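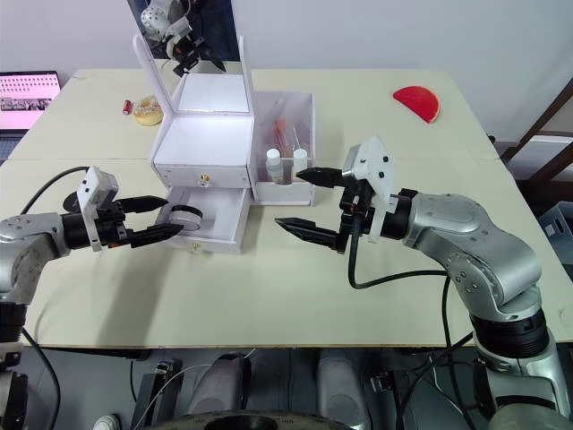 11/23/20

Glaze notebook, dinnerware. Carrying on from the September pages.

Unpacked the second firing of the Sevelitz setting this morning. Dinner plates are good. Salad plates are good except for pinholes on the ones from the bottom shelf, same as last time. The rimmed bowls are still coming out greyer than the plates, and a couple who registered for the full place setting will put them side by side on the table and see it straight away. Inedside won't take them for the registry range until they match.

Checked the bucket. The glaze had been thinned for the bowls and the specific gravity wasn't written down, so I can't say how far off it was. Please write it on the bucket tape, with initials.

Test tiles, all on the Skukthorpe white body:
Tile A, single dip, grey cast.
Tile B, double dip, correct colour, slight crawl at the rim.
Tile C, single dip from the unthinned bucket, correct colour, no crawl.

So it is the thinning. Going with C. Have re-sieved the whole bucket and let it settle.

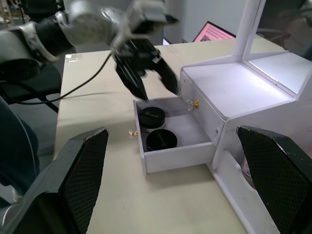 Cooling rate might be playing a part as well. The bowls were on the top shelf and the plates lower down. Next load I'll split them, half the bowls up and half down, and hold for 60 minutes at the top before shutting off. If the greys show up only on one shelf I'll know.

Order position. Inedside want 50 place settings for the January registry display and 300 loose bowls behind that. We have 130 bowls bisqued and waiting. Not glazing any more of them until the split load is out. Mugs can go ahead, they were never a problem.

Foot rings: the wax is creeping up the wall on the bowls and leaving a ragged line. Used less on the sponge for the last few and it was neater. Whoever waxes next, go light.

Arroyo rang about the gift boxes. The insert is cut for the old bowl, which was shallower, and the lid bows when ours goes in. They can recut it but need a sample bowl to measure from. The grey ones are fine for that, shape hasn't changed. Put two aside on the packing shelf with a note on them.

To do
- courier sample bowls to Arroyo
- order more cones, nearly out
- kiln wash on the bottom shelf, flaking at the back corner
- ask Skukthorpe whether the last clay delivery was a new batch, it felt shorter on the wheel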